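3.2 Containers and the sorting of small goods in the home

Households in the study were asked where they kept things that had no fixed place, such as keys, chargers, post, medicines and spare batteries. Most answered by naming a container before they named a room. The open basket came up more often than any other kind, and we treat it first.

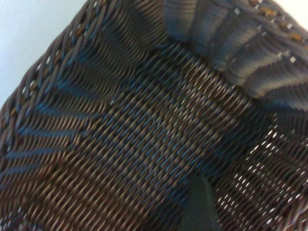
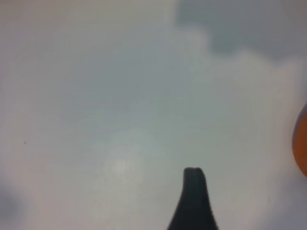
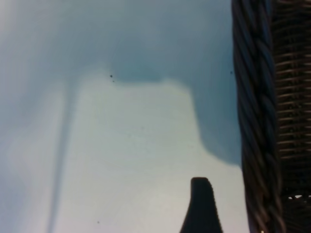
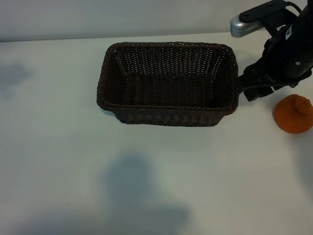 Figure 3. First and last pictures: a dark brown woven basket, from inside and on a white tabletop.

The interviews were held in 33 homes in Flilbridge between September and the following spring. Each home was visited twice. At the first visit the person who did most of the tidying was asked to talk through the contents of one container of their choice. At the second, three months later, the same container was gone through again and the two lists were compared. Tichý (Silvia Tichý, field notes) carried out all of the second visits and most of the first.

Open baskets changed more between visits than drawers or lidded boxes did. Post was the main reason. Letters were put into a basket near the front door on the day they came, and stayed there until someone needed the space or went looking for a bill. In drawers, post tended to be older and had usually been opened. Several people said they would not put an unopened letter in a drawer, as they would then forget it.

Lidded boxes were used for things the household had agreed to keep but did not expect to need. Instruction leaflets, foreign coins and spare buttons were common. One woman had kept the same tin through four house moves and could list what was in it without opening it. She was right on all but a sewing kit, which her son had taken to university.

We had expected the size of the home to matter, and it did so only weakly. People in small flats on the Rønning estate had fewer containers but used them in the same way as those in the larger houses near Halteck Road. The number of people living in the home was a better guide. Where one person lived alone, the basket was described as a resting place and its contents were known. Where there were children, it was described as a problem, and the adults disagreed over who should empty it.

The words people used also differed. "The basket" was nearly always said without a further name, even in homes that had more than one. Drawers were given names by their contents ("the string drawer", "the battery drawer"), and these names were kept long after the contents had changed. We return to naming in Section 4.

Two homes had no open container at the first visit. Both had one by the second, in each case bought for another purpose and left on a kitchen worktop.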